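The Long Way Home for an Empty Bottle

On Wednesday mornings in Prustthorpe, well before most people have found their slippers, you can hear the bottles coming. They rattle down Skimum Street in garden carts and baby strollers and the baskets of old bicycles, and by the time the shutter goes up at the redemption center there is already a line past the bakery. I joined it in December with two bags of my own and the wrong kind of gloves, and I had one of the nicest hours I've spent in this town.

I should say that I grew up with deposits. My grandmother kept her empties on the back porch in a row, and when the row reached the door we were allowed to take them to the store and spend what came back on licorice. Then we moved to a state where a bottle was worth nothing once you'd drunk it, and I'm a little ashamed at how fast I stopped seeing them at all. It takes a dime to make you look at a thing again, I suppose, or a nickel if you're thrifty.

Prustthorpe went back to deposits after a long argument. The vote at the town meeting was 600 in favor and 396 against, and people will still tell you which side they were on before they tell you their names. The shopkeepers worried about smells and wasps. The people who live along the river were tired of fishing other folks' soda out of the reeds every spring. Both had a point, and the wasps did come that first August, in great numbers, until somebody thought to ask for the caps to be put back on.

The center itself is in the old Tindico building, where they used to make umbrella handles. It still smells faintly of varnish on a damp day. You put your bottles on a long counter, a clerk sends them down a chute, and you get a paper slip that can be cashed at the window or dropped in a box for the school band. The band has done very well out of it – there are two new tubas, and you can hear those on a Wednesday too.

What surprised me was how much there is to learn. Clear bottles are the ones everybody wants, as they can be turned into nearly anything, while green ones have fewer takers and the dark brown kind fewer still. Labels matter more than you'd think. Paper ones float off in the wash, but a tight plastic sleeve has to come off by hand, and the regulars in line do theirs at home in front of the television. Crushing is a matter of strong feeling. The man ahead of me flattened his with his heel, one by one, and the woman behind me sighed every time. 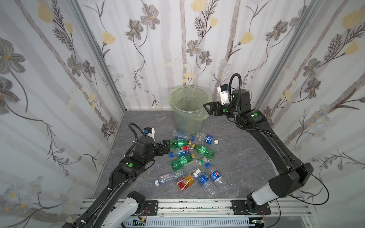
Empty plastic bottles beside a bin with its liner folded over the rim.

From the counter the bottles go by truck to a plant across the county, where they are washed, chopped into flakes and sold by the ton. The center's tally for its best week so far was 1471 bags, written in marker on a beam over the window, just under the previous record of 1414, which has been crossed out with real satisfaction. Some of the flake comes back to us as carpet, and some as the fuzzy filling in winter coats. I like to think my own coat has a little ginger ale in it.

Yap, the café across the street, opens early for the line and will take a slip in place of cash. My two bags bought me a coffee and most of a cinnamon roll. I sat by the window with my cold hands around the cup and watched the carts go home empty, a good deal faster than they'd come – and the one with the squeaky wheel, I'm sorry to report, squeaks just as badly in that direction.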